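Snack shelf, October
by Maricruz Ventura

Coutinho, the grocery on my way home, has a snack aisle where I go to make poor decisions at 3 in the afternoon. This month's was the cucumber one. I like cucumbers fine. I'd never looked at a chip and wished it were wetter.

The label says "Cucumber flavor" in English, and the Chinese line under it upgrades that to jade cucumber, so my expectations went up accordingly.
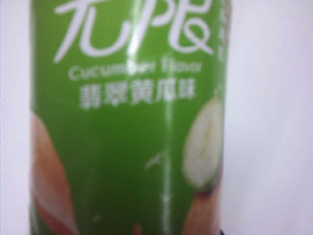
## The container

Tall, green, cylindrical, and a better shape than a bag for anyone with a backpack. It rode home under a library book and a can of beans, and most of the chips survived. I can't get my whole hand in, so the last third has to be poured, and pouring is how I ended up with 14 chips in my lap during a work call.

It does look good on a shelf. The big brushy white characters on the front, 无限, mean "unlimited." The supply was gone in two evenings.

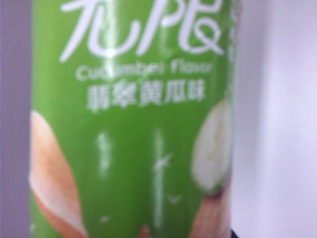 ## The taste

The first chip smells like a salad somebody is proud of. Then salt, then a cool, slightly sweet green thing that stays longer than I'd planned for. I'd call it closer to the skin of a cucumber than the middle. By the fifth chip I had stopped analyzing and was just eating, and that's about as good a review as a chip gets from me.

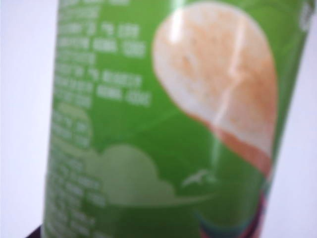 Nutrition is a subject I usually save for after the snack is gone. I did turn the thing around eventually, to the tall column of white print, stacked up line after line next to a chip drawn large enough to win any argument. The chip won. 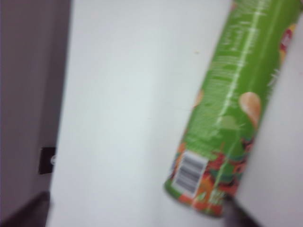 Storage is where I have a complaint. Stood up, the container is too tall for my cupboard, and on its side it rolls. Lying on a white surface, barcode and all, it looks very relaxed about this. Mine now lives behind the toaster.

Would I buy it again? Yes, in hot weather, with something plain to drink. Not with dip - I tried ranch and it tasted like a garden center. Four out of five.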